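Witeris Two-Arm Sorting Cell — Set-up and Care Guide
Section 4: Gripper and Wrist Camera Checks

4.1 Purpose

This section sets out the checks to be completed before the Witeris cell is released for sorting work, and again after any finger, cable or wrist camera has been replaced. It applies to both arms. Base mounting and levelling are covered in Section 3, and the cell should not be powered until that section has been signed off.

Work in this section must be carried out by a person listed on the Heniten site register. Questions about the procedure should be directed to Soledad Cuevas, Technical Documentation.

4.2 Before you begin

1. Press the stop button and confirm that both arms are at rest.

2. Wipe the floor of the cell with a soft, dry cloth. Do not use solvent on the marble-patterned surface or on the coloured wall panels.

3. Check each gripper finger for cracks at the tip and along the inner edge. Replace fingers as a pair.

4. Fit a fresh liner to the bin and fold the edge fully over the rim. A liner that stands up above the rim may catch on a finger when the arm withdraws.

CAUTION: Keep hands and sleeves outside the front rail whenever the stop button is released. The arms may move without warning when control is restored.

4.3 Grip check

5. Release the stop button and select Manual on the control screen.

6. Place a capped plastic bottle on the floor in front of the bin. Bring the gripper down over it with the fingers open, then close at the lowest speed setting.

7. Compare the wrist camera view with Figure 4-1. Both fingers should bear on the body of the bottle, with the cap and neck left clear.
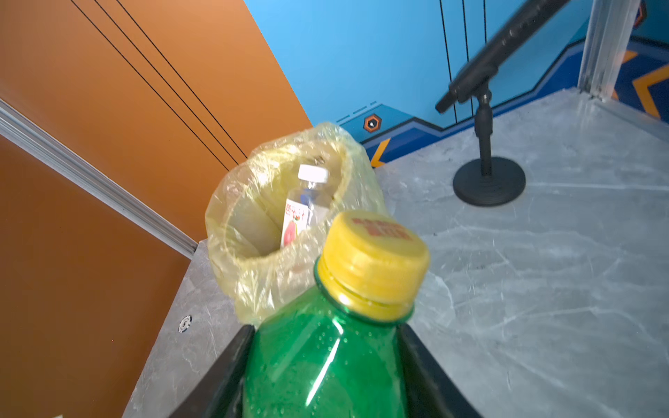

Figure 4-1. Wrist camera view with a bottle held between the fingers, in front of the lined bin.

8. Hold the grip for 34 seconds. If the bottle slips or turns, open the gripper, lower the arm slightly and repeat the step. If it slips a second time, replace the finger pair.

9. Repeat steps 6 to 8 with the other arm.

NOTE: Grip force is set at the factory. Do not adjust it to make up for worn fingers.

4.4 Reach and cable check

10. Set out a mixed load of bottles and small packaging across the middle of the floor. Items may touch one another.

11. Move the arms inward one at a time. Watch the cable at each wrist through the full movement — it should keep a free loop and must not pull tight or rub against a joint.

12. Confirm that the green light is lit on each of the two small circuit boards attached to the front frame. If either is dark, press the stop button and refer to Section 7.
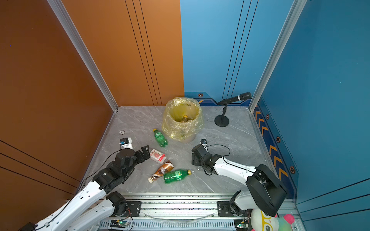 Figure 4-2. Both arms extended over a mixed load. The circuit boards are on the front frame.

13. Return both arms to the rest position and check the mounting bolts along the rail by hand. Any bolt that turns must be reset as described in Section 3.

4.5 Wrist camera check

14. Open the gripper and point it toward the rear of the cell. The fingertips should show in the lower part of the view, with clear floor between them.

15. Place one small flat item and one bottle in view. A poker chip is suitable as the flat item. The printing on its face should be readable; if it is blurred, clean the lens with a dry lens cloth and look again.

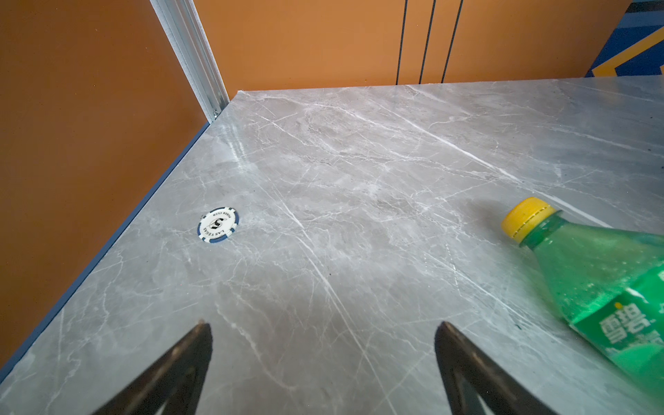

16. Save a reference view for each arm and record the arm, the date and your name in the cell log.

4.6 Care intervals

Repeat Section 4.3 after every 168 hours of running time. Replace the finger pairs after 1,000 hours, and the wrist cables after 2,000 hours, whether or not wear can be seen. Cells moved to another site must go through the whole of Section 4 again before use.

Revision issued March 12, 2024. Reviewed by Wellington Sampaio. Approved by Aparecida Bezerra.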